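Seven Things I Learned Building a Pick-and-Place Table in the Shared Shop

I've been putting together a little robot arm setup at our shared workshop in Plornton since April, and people keep asking me for tips, so I'm dumping them all in one spot.

Cover the table. Bare tabletop glares under shop lights and my camera hated it. A patterned tablecloth gives it something to chew on, and foam doesn't skid as much. Iron it first! A wrinkle will stop a gripper finger dead.

Hang a dark curtain behind everything. Mine is on plain metal posts, and it keeps whoever is at the drill press out of the camera's view.

Start with foam. Foam cubes forgive a bad squeeze, and you can get them in a few sizes and colors for next to nothing. I wore out my first set in roughly 60 practice grabs – my grip force was set way too high, as Lilian Nyaga pointed out from across the room.

Then add the annoying stuff. Shiny, floppy, see-through, squishy. Kitchen drawers are full of it. Clear plastic gave me more trouble than anything else, so leave some things in their wrappers once the cubes are going well.

Stack paper cups upside down. They sit steadier that way and the rims stay off the cloth. Socorro Quispe wants hers right side up and we've agreed to disagree.

Swap the fruit out often. Grapes get sad fast in a warm shop (and somebody will eat them).

Give your cables slack. Swing the arm by hand, slowly, to its farthest reach before you tie anything down, then leave a bit extra. I skipped this and yanked a plug out 2 times in one evening.

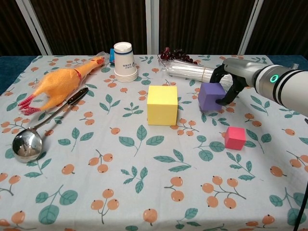 Gripper at the purple cube, with the ladle and rubber chicken over on the far side.

One more on speed. I run everything slow until I've watched a full pass with my hand near the stop button, and I only change one setting at a time. I write the old number on masking tape and stick it to the bench. My tape collection is getting ridiculous, but I've needed it more than once – usually late, when I can't remember what I touched.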